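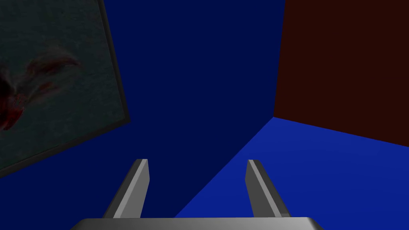

Will the Menberg day-trip guide be ready for next season?

The walking part will, the boat part depends on when the ferry company starts answering email again. Text for the old town, the harbor loop and the beach road is written and checked. The island crossing to Pusgate is half a page of notes and a timetable I don't trust.

Progress report, Menberg visitor guide
To: Adebayo Ogbonna
From: Keegan Arsenault
17 April 2020

Adebayo, sorry this is short, typing between calls. Covers everything since the December report.

Where we are

10 day itineraries planned, 9 drafted. The missing one is Pusgate, see below. Old town walk has been cut down a lot, it was trying to fit in two museums, a long lunch and the lighthouse and no one with kids is doing that before dark. Now it starts at the fish market, goes up the steps to the chapel, down the back lane to the harbor. Lighthouse moved to its own half day.

Beach road rewritten from scratch. The earlier version told people to park at the north end, which is residents only all summer. Bus is better anyway. Stop is across from the bakery, pay the driver, coins if you have them.

Nightlife page is done but thin. Three of the bars on our list are closed for now and I don't want to say they're open, or that they're gone for good. Left them in the draft with a note to call each one before we print. The late bus home stays in either way, it's the thing visitors write in about most.

Pusgate

Not good. All sailings I could find are last year's. Called the ticket office four times, got a recording. The walk on the island itself is fine, I did it in the fall: landing stage, salt ponds, the ruined customs house, swim at the far cove, same path back. Bring water, the kiosk keeps its own hours. But without a last boat time I can't publish it. People will get stuck out there.

My suggestion is we run the page without times and put the ferry phone number in large type. Second choice, drop it and use the vineyard day at Sorrentino as number ten. I have most of the notes for that already. Your call, but I need to know before layout.

Places to stay

Welora has agreed to be listed, both the guesthouse and the rooms over the cafe. They wanted a full page. Told them same length as everybody else. They were ok about it. Still waiting on the campground, who said they would send prices and then didnt. The small hotel by the station has changed hands and the new owner wants to read her entry first. I said she can check facts, not the wording.

Prices in general are a headache. I've taken them out of the text and put them all in a single table at the back so we can fix them late.

Money

Spent to date: $780. That's bus and ferry fares from the fall trips, the map license, and the first round of proofreading. Receipts are in the shared folder, except one bus pass which I lost, take it off my claim. Nothing spent since the middle of last month as there's no travel. The translation money hasn't been touched. I'd like to keep it for that and not move it over to printing, whatever printing ends up costing.

Maps

2 versions of the harbor map are going round, please use the one with the footbridge on it. The other has the old one-way streets and should be deleted. The beach road map still needs the new bus stop and the public restrooms marked. Text on the old town map is too small to read outdoors, I've asked for it bigger and for the stepped streets to be in a different color, people with strollers keep getting caught.

Held up

Site visits, all of them. I wanted to rewalk the chapel path because part of it was fenced off when I was there and I don't know if the detour is still the way to go. Also the opening hours for the maritime museum, the website and the sign on the door didn't agree even last year.

Next

Finish the Sorrentino notes either way, so they're ready if Pusgate falls through. Second proofread of the beach road and the old town. Chase the campground. Chase the ferry people agian. Send you the hotel entry once the owner has been through it.

What I need from you

A yes or no on Pusgate. Someone to look over the food page who knows the town better than me, mostly the part on where to eat early, my list leans heavily on places near the harbor. And confirmation that the final report can slide if the walks can't be checked in time, I would rather be late than send people up a closed path.

Keegan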